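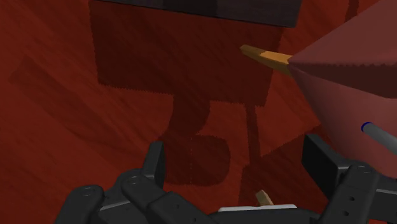 Does the Helturent gripper hold small parts safely after a power cut? Mine did not, and I would not trust it above anything that breaks.

I bought it in August, for light sorting work. For the first 30 days it was fine. Then the power went off for two seconds and the fingers opened by themselves. A glass jar fell on my bench. I tried again with a wooden block, nine times, and it opened every time.

Support (Nele Bauerfeind) answered fast and sent new firmware. Now it stays closed - but only if the grip force is set under 300. The manual still says nothing of this.

Two stars from me.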